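Giltau Neighborhood Kitchen: progress report, January through June

The Roussel grant pays for the shared kitchen at Giltau and the evening cooking course that runs there. Work went mostly to plan in this period. The one delay was the ventilation, covered further down.

Enrollment

The course filled in both terms. We had 32 people in the winter term and 50 in the spring. Over 13 of the spring group had taken an earlier class with us and moved up to the bread and preserving sessions. Fees stayed the same.

Building work

The new sink and the floor drain were signed off in March. Furketti, the contractor, fitted the extractor hood eight weeks late after the first unit arrived with the wrong duct size. We moved the frying sessions to the end of the term and ran cold dishes and baking in their place. Furketti took the cost of the second delivery, so the building line is still within budget.

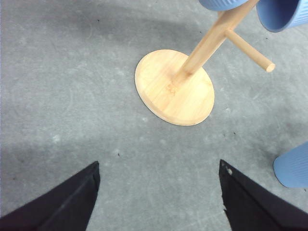 Giltau Kitchen mug stand and cups

Equipment

Small items came in under the estimate. We bought knives, cutting boards, sheet pans and tableware from Esteck and had enough left to replace the old scale. The dishwasher is still the original one. It was repaired in April and we would like to discuss replacing it in the next grant year.

Next period

The fall term opens in September with the same number of places as spring. Two things need an answer from Roussel before then: whether the unspent equipment money can be carried over, and whether the fall report should follow this format or the longer one used last year. The expense sheet and receipts have been sent separately.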